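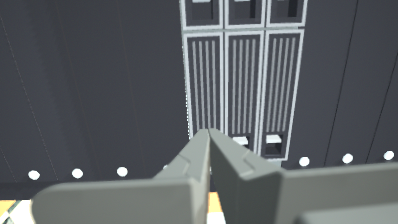
Build the simulation first, and keep building it after the real arm works

Most people in our shared workshop want to start a robot project with metal. I understand that. You pay your dues, you get a bench and a drawer, and you want something on the bench by the end of the month. I did it that way twice. I now think a home builder should spend the first stretch of any arm project in simulation, and that the simulated version should get as much care as the aluminum one.

My arm is called Flidside, after a misspelled label on the box I kept its first motors in. The job I set for it was simple to say. It should reach a front with handles on it, close on the one I name, and pull. I wanted that for the parts cabinets at the shop, where I spend more time than I like opening things with an elbow.

The first Flidside had no simulation at all. I wrote the motion code, set the arm in front of a cabinet, and ran it. It bent a fingertip in the first evening. I printed another and bent that one too. Over one winter I printed 67 fingertips, and very few of them taught me anything I couldn't have learned on a screen.

The simulated kitchen I use now is plain. There is a dark front with a grid of framed panels in it, small white knobs in a row near the bottom edge, and a patterned floor in orange, cream and dark green. The gripper is two gray fingers with tapered tips. Nelly Espinoza, who has the bench next to mine, looked at it and asked why I had bothered with the floor. She thinks a gray box with a dot on it would do the same work.

I disagree with her, and it's most of why I'm writing. A gray box with a dot is easy for a vision program to solve. A dark surface with narrow seams running across it, ribs inside the panels and little white tabs up in the shadows is harder. My program took the white tabs for knobs for weeks. It would have done the same at the shop with a strip of masking tape or a paper label, and our cabinets are covered in both. I would much rather find that out at a desk.

Refugio Salinas makes a better argument against me. He says simulation flatters the builder. Real drawers stick. Real knobs are loose on their screws. He's right, and my friction numbers are guesses. His Ramier cart never saw a simulator and it carries lumber across the shop every day. But a cart that goes wrong stops against a wall. An arm that goes wrong pulls a cabinet front off its runners, and I have the repair bill for that as well.

So I don't claim the screen replaces the bench. I claim it tells you which mistakes are worth making in metal. I ran 733 simulated reaches before the second arm moved at all, and I threw out 13 versions of the approach path. The second arm has bent one fingertip so far, and that was me dropping it.

There is also the question of money and noise. Bench time in the evening is short, and Areeba Ansari needs the same power strip for her Horgan lathe controller. A simulated run costs me nothing, and I can do it at home at the kitchen table after my son is asleep.

If the shop asked me, I'd put one change in the orientation for new members. Before anyone cuts a bracket for an arm, have them spend 20 hours with a model of the thing the arm is supposed to touch. Make the model ugly in the ways the real one is ugly. Refugio can teach the part about friction.

Flidside goes back on the bench in October. The masking tape is still on the cabinets, and I've asked people to leave it there.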